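Fandosstead Soil Extracts: Data Card
November 2021
By Slavica Nikolaidis

Nitrate and phosphate readings for 300 soil extracts from the Clondham plots. One row per extract, CSV, UTF-8.

Columns: plot_id, depth_cm, nitrate_mg_l, phosphate_mg_l, flag

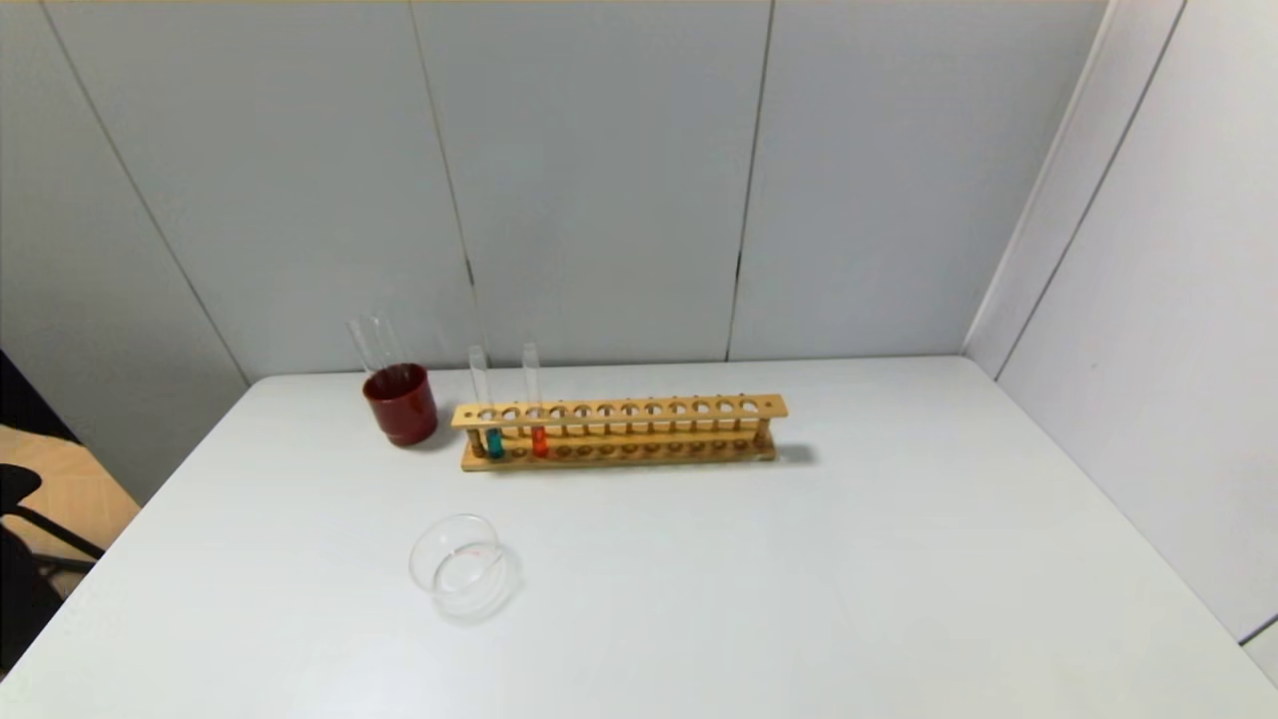
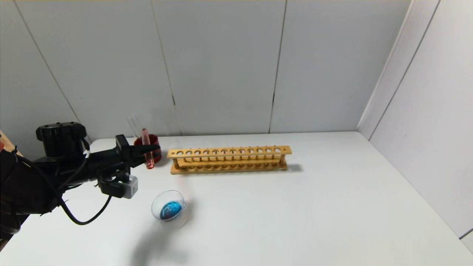
Slavica Nikolaidis

Missing values are blank. Flag 2 marks a reading below the detection limit; 86 rows carry it. Do not average flagged rows with the rest. Depth is measured to the bottom of the core. The September release had the two nutrient columns swapped and should be deleted.

Related
Marchuk Rainfall Tables
Clondham Plot Boundaries
Fandosstead Soil pH

Contact: Slavica Nikolaidis | Back to top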